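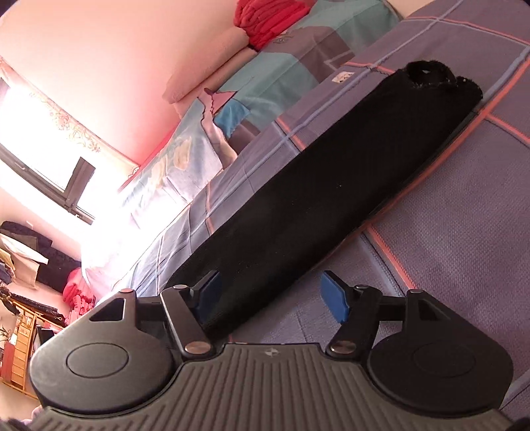 **Mattress topper keeps sliding off, any ideas?**

Bought a Sollanetti topper in January, the 2 inch one. Every morning its half way down the bed and the fitted sheet has pinged off at the corners. Tried tucking it under, no good. Don't want to spend loads. Anyone sorted this?

Iona Matheson

**Answers**

**Marietjie Zulu**, July 2024

Had the same. Is your mattress one of those slippy knitted covers? Mine is. Put a bit of rubbery rug underlay between the two, cut it smaller than the matress so it doesn't show. Hasn't shifted since. Also check the sheet depth, you've added height so the old sheets probably won't reach. Look for extra deep.

**gutlow_dave**

Get a better topper.

**Harasym**

Sheet straps work, the ones that cross underneath with clips. Bit of a faff on wash day. Wouldn't bother with safety pins, I tore a hole in mine. If the topper has elastic corner loops make sure they go right under, not just over the edge. Underlay is cheaper tho, try that first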